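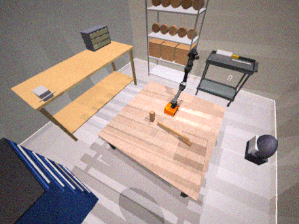 아루나스 오츠(Arūnas Ots)는 지난 중간 점검에서 3번 트랙의 저역이 원본 테이프보다 얇게 들린다고 지적하고, 마스터링 전에 트랜스퍼를 다시 할 것을 요청하였다. 해당 의견을 반영하여 3번과 7번 트랙의 트랜스퍼를 재실시하였으며, 결과는 2항에 기재한다.

Kornanlow 미발표 음원 복원 및 음반 제작 지원사업
중간 진행 보고
작성일: 2023년 9월 6일
제출처: Celstead 음악기금 사업관리팀

1. 진행 개요
본 사업은 밴드 Kornanlow가 두 번째 음반과 세 번째 음반 사이에 녹음한 미발표 세션을 복원하여 LP와 디지털 음원으로 발매하는 것을 목적으로 한다. 보고일 현재 테이프 트랜스퍼와 편집은 완료되었고, 믹스는 최종 승인 단계, 마스터링은 착수 전이다. 전체 일정은 당초 계획 대비 2주 지연된 상태이다.

2. 트랜스퍼 및 복원
원본은 1/2인치 8트랙 릴이며, 점착 현상이 확인된 릴은 저온 건조 처리 후 재생하였다. 디지털 변환은 96kHz/24bit로 통일하였다. 1차 트랜스퍼에서 3번 트랙의 100Hz 이하 대역이 감쇠된 원인은 재생 헤드의 방위각 편차와 재생 EQ 설정 오류(NAB/IEC 혼용)로 확인되었다. 설정을 수정하여 재변환한 파일은 테이프 기준음과의 편차가 0.5dB 이내이다. 7번 트랙에는 동일 오류가 없었으나 후반부 드롭아웃 때문에 함께 재변환하였고, 드롭아웃 구간은 보조 릴의 동일 테이크로 대체하였다.
오르간 채널의 험은 전체 제거 시 배음 손실이 커서 50Hz와 150Hz 성분만 감쇠하였다. 스프링 리버브 잡음은 원 연주의 일부로 판단하여 보존하였다.

3. 믹스
믹스는 Flornano 스튜디오에서 진행하였다. 수록 예정 9곡 중 8곡은 밴드의 승인을 받았다. 남은 1곡(가제 'Pellegrini')은 길이가 문제이다. 즉흥 구간을 포함한 원본은 11분을 넘어 LP 한 면의 수록 시간에 영향을 준다. 밴드는 전곡 수록을, 제작사는 6분대 편집본을 제안하였다. 현재는 LP에 편집본을, 디지털판에 전곡을 싣는 안을 협의 중이다. 이 안을 채택할 경우 마스터를 2종으로 제작해야 한다.

4. 제작 수량 및 사전 주문
LP 제작 수량은 1493매로 확정하였다. 프레싱 업체의 최소 발주 단위는 충족한다. 사전 주문은 보고일 현재 1033매이며, 이 중 30매는 도매 거래처의 미확정 물량이다. 확정 후 변동분은 최종 보고에 반영한다.

5. 예산 집행
복원비와 믹스비는 집행을 마쳤다. 재변환에 따른 추가 비용 1195유로는 예비비에서 충당하였으며, 총액 변경은 없다. 마스터를 2종으로 제작할 경우의 추가분은 홍보비 항목에서 전용하고자 하며, 별도 변경 신청서를 제출할 예정이다.

6. 위험 요인
가. 래커 커팅 예약: 현 예약은 'Pellegrini' 편집 확정을 전제로 한다. 확정이 늦어지면 다음 가용 일정까지 최소 3주가 소요된다.
나. 저작권: 5번 트랙 가사의 공동 저작자 1인에게서 서면 동의를 받지 못하였다. 미회신 시 연주곡 버전으로 대체한다.
다. 해설지: 원고는 접수하였으나 녹음 연도 표기가 릴 라벨과 일치하지 않아 대조 중이다.

7. 향후 일정
마스터링, 테스트 프레싱 검수, 본 프레싱 순으로 진행하며 발매 목표는 11월이다. 테스트 프레싱은 기금 측에 2매를 송부한다. 변경 신청에 대한 회신은 마스터링 착수 전까지 요청드린다.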